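Visit to the Bimach showroom and joinery, Garnesside

03/06/2025

My wife and I are renovating a small apartment and we needed a floor. We had read many pages about floors and we were more confused after than before. So when Bimach announced an open day at its workshop in Garnesside, I signed up for the morning group.

To get there, take the bus from Prostbridge to the last stop and then walk along the canal. The sign on the gate still says Jurić, the name of the old sawmill. Bimach moved into the building in 2010 and kept the sign, and I am glad, it is a handsome one with painted letters.

We were 18 people in the group. First we went to the yard, where the oak boards are stacked with thin sticks between them so that the air can pass. Our guide explained that a board dries from its ends faster than from its middle, and for this reason the ends are painted with wax. I did not know this. She let us lift two pieces of the same size, one fresh and one dried, and the difference in weight surprised everybody.

After the yard came the cutting hall. It was very loud, and we received ear protection, but then of course we could not hear the guide. She wrote the important words on a small whiteboard – a good solution, although slow. I liked most the table where one man sorted boards by their color, very fast, almost without looking.

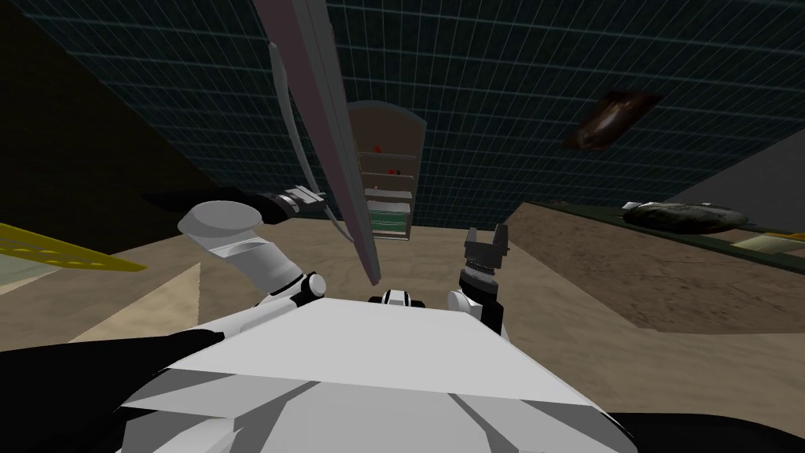 A plank and two robot arms, computer rendering.

Coffee was served in the former office of the sawmill, with a poppy seed cake I would travel for again. On the wall there is a frame with old price lists, written by hand. One customer bought 276 boards and paid in two parts, and the second part is marked with a big question mark.

The last stop was the showroom. You can walk on the samples in your socks, and I recommend to do it. The brushed oak that I wanted from the catalog felt rough under my feet, and my wife preferred the plain oiled one at once. We took home small samples of both and put them next to the kitchen window. In the evening light they look almost the same.

The next open day is in August. Wear closed shoes, the yard has many splinters.

Contact | Copyright Garnesside Visits | Back to top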